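協働セルの配置シート運用基準について(印刷テンプレート方式)

1 投稿者:sakau_line2 2024年1月1日
社内の作業標準を改訂中です。双腕機の部品配置評価で、輪郭を印刷した紙シートを目標位置として使う場合、合否判定をどう規定していますか。現行案は「部品の外形が輪郭線の内側に収まること」のみで、シートの固定方法と配線の扱いは未規定です。

2 投稿者:治具屋
紙は固定方法を先に決めるべき。グリッパが紙面近くまで下がる作業では、接触で紙がずれると以後の判定が全部無効になる。うちは四隅を固定し、開始前と終了後に基準点を測って記録に残している。

3 投稿者:Anatgate保全
>>2
四隅固定には反対です。テープの厚みに指先が引っかかった事例が209回の試行中に2回ありました。当方は天板に浅い座繰りを入れ、シートを落とし込んでいます。

4 投稿者:治具屋
>>3
座繰りだとシート寸法を変えるたびに天板加工が要る。評価用途なら薄手のテープで足りる。2回の件は下降点の教示の問題では。

5 投稿者:Anatgate保全
>>4
教示は確認済みです。引っかかりは下降時ではなく退避時でした。

6 投稿者:Wing-yan Tang
Farinaで手順書を担当しています。固定方法より判定条件の曖昧さが気になります。「収まる」は線上を含むのか。当方の手順書では、線の外縁を超えた時点で不合格、線上は合格としています。また、円柱を寝かせる枠と立てる枠では投影形状が違うため、姿勢も枠ごとに明記すべきです。

7 投稿者:pundton_qa
>>6
線上合格は甘い。印刷線の太さがプリンタで変わるので、基準は線の中心にしないと拠点間で比較できない。Pundtonでは682件の記録を見直し、194件が再判定になった。

8 投稿者:Wing-yan Tang
>>7
中心線基準は目視では運用できません。カメラ判定が前提なら同意します。

9 投稿者:sakau_line2
まとめると、固定方法は両論併記、判定基準は目視とカメラで分ける方向で書きます。配線についてはどうですか。外装の開口部に配線が見えている機体もあります。

10 投稿者:治具屋
開口部の配線は可動域全体で挟み込みがないことを低速で確認し、記録に残す。天板上を通るケーブルは作業域の外に寄せる。左右の腕が同じ領域に入る作業では、待機側の退避位置も指定しておくこと。

11 投稿者:sakau_line2
>>10
了解です。左右でエンドエフェクタが異なる構成なので、退避位置は腕ごとに別表にします。左はグリッパ、右は多指ハンドで、指先の張り出しを含めた干渉範囲を表に入れます。未配置の部品の初期位置も同じ表に入れ、4月の改訂に間に合わせる予定です。

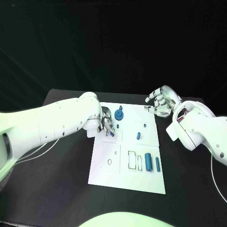

別表の様式は腕ごとに1枚とし、版数はシートの版数と揃えます。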